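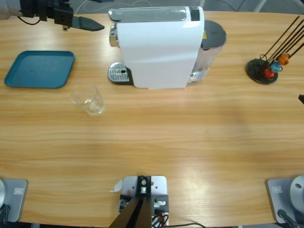 Figure 3. Workspace of the Nolari two-arm kit during the coffee task, seen from the fixed camera. The capsule holder is on the right, with three capsules on its lower part.

4. Evaluation of the Nolari Kit

4.1 Hardware and installation

The Nolari kit is sold as a complete tabletop manipulation package: two arms with grippers, base mounts, a center bracket, cabling, a fixed workspace camera and a software license covering teleoperation, recording and policy playback. The unit under review was bought at list price through the Drenisthorpe reseller and installed in our laboratory in December. The vendor had no part in the choice of tasks and did not see the results before submission.

Both arms are mounted along the near edge of the table, one at each corner, with the center bracket between them (Figure 3). The spacing is set by the vendor's drilling template and was not changed. At this spacing the two reach envelopes overlap over the middle of the table. Objects at the far corners can be reached by one arm only, and with the wrist close to its joint limit. This constrained the layout of every task described below.

Installation followed the printed guide. Two steps needed correction. The guide gives a single bolt torque for all mounts, while the center bracket loosened at that value and had to be retightened with thread lock. The guide also places camera calibration before arm homing, although the calibration routine fails with an unlabeled error if the arms have not been homed. Cable routing is left to the user. We ran the arm cables off the near edge of the table to keep them out of the work area.

4.2 Coffee task

The coffee task was taken from the Kashyap household set and adapted to the objects in Figure 3: a capsule coffee machine, a capsule holder, a clear cup and a shallow tray. The operator or policy must take a named capsule from the holder, load it into the machine, place the cup on the drip tray, and move the cup to the teal tray at the end of the trial. No liquid is dispensed in scored trials.

The task was selected for three properties that the vendor's own demonstration tasks lack. First, the holder grips the capsules, so removal requires a pull of limited force along a suitable direction. Second, the cup and the water tank are transparent, which is a known difficulty for camera-based policies. Third, the holder and the machine stand on different sides of the shared region, so that a handover between arms is often the shorter solution.

4.3 Data collection

All demonstrations were collected with the supplied teleoperation software at its default rate of 50 Hz. After removal of aborted runs, the set holds 2,093 demonstrations across all tasks. Object positions were varied between runs within the limits of the reach envelope; the mounts and the fixed camera were not moved. Operators worked in sessions of 90 minutes, with the arms homed again at the start of each session.

Two software faults affected collection. The recorder drops the last frames of a run when the stop key is pressed during a gripper command. Such runs were trimmed to the last complete command and kept. The second fault, a slow drift between the camera clock and the arm clock, was removed by a vendor update partway through the work. Runs recorded before the update were realigned offline using the homing motion as a reference.

4.4 Observations on the grippers

The flat fingers supplied with the kit are adequate for the cup and the tray rim. They are less suited to capsules. Contact with the domed side is small, and a capsule held off center tends to rotate when it meets the machine. Operators compensated by regrasping, which lengthened the trials. Wemthorpe sells padded fingers with a compatible bolt pattern; these were tried for a subset of 5 sessions and are reported separately in Section 5, as they are not part of the product under review.

Gripper force is reported by the software as a unitless value from the motor current. The manual gives no conversion. We therefore used this value only to detect contact and make no claim about absolute force.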